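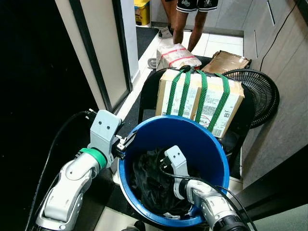 A blue bucket with a black cloth in it. Laundry thoughts to follow.

May 18, 2021

So I've gone back to the launderette. The machine at home gave up in the middle of a load of towels, and the man on the phone wanted 100 pounds just to come and look at it, so I put everything in two big bags and walked down to the one on Stavlow Road. I hadn't set foot in a launderette since I was a student and I'd forgotten how much I like them!

It's all still there. The row of orange chairs bolted to each other, the notice about not dyeing things, the powder machine that takes your coin and thinks about it for a while. The big drums take a whole week of washing in one go (mine at home would have needed three goes and most of a Saturday's worth of patience) and a wash is done in 34 minutes. I took a book and read two pages. The rest of the time I watched my duvet cover eat a pillowcase, which I can recommend to anyone who is feeling a bit frazzled.

I have learned a few things again the hard way. Turn duvet covers inside out and do the buttons up before they go in, or you'll be fishing socks out of the corners for a week. Don't use as much powder as you think. I was putting in a full scoop and my tea towels were coming out stiff as toast, and half a scoop does them perfectly well. And do not, ever, put a thing with a tissue in its pocket in with the dark stuff. I did it with my work trousers and I was still picking bits off at the bus stop.

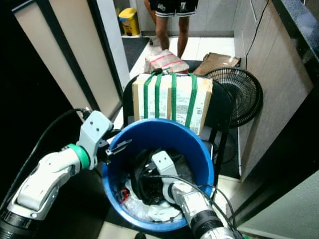
The dryers are where the money goes, mind you. I've started bringing the heavy things home damp and hanging them over the bath - jeans, the bath mat, that enormous jumper I knitted and can't bear to part with - and only paying to dry the sheets and towels. Sheets first, by themselves, then towels. If you dry them together you get a sort of hot parcel with a wet flannel in the middle of it.

I did look at new machines. There's a Stosico that spins at 700, which sounds a bit sleepy to me, and there's a far grander one in the window at Follard with a little screen on the front. I don't want a screen. My mum had the same twin tub for most of my childhood and it walked across the kitchen floor every time it got going, and we all just lifted our feet up.

So for now I'm sticking with the bags and the orange chairs. I'll probably crack by August, when it's too hot to be sitting next to a row of dryers, but there's a bakery two doors down and I've got into the habit of a cheese scone while the rinse is on.

Comments (4)

teapot_lid
The half scoop thing is so true. I use even less and add a splash of white vinegar to the towels. No smell once they're dry, promise.

Maggie in the flat above
I miss our launderette! It's a phone shop now. Did you ever find out what's wrong with the old machine? Mine was only the filter.

windowbox
We've had a Pal for ages, no screen, just a dial. Noisy but it gets on with it.

greenwellies
Cheese scone while the rinse is on, I'm having that.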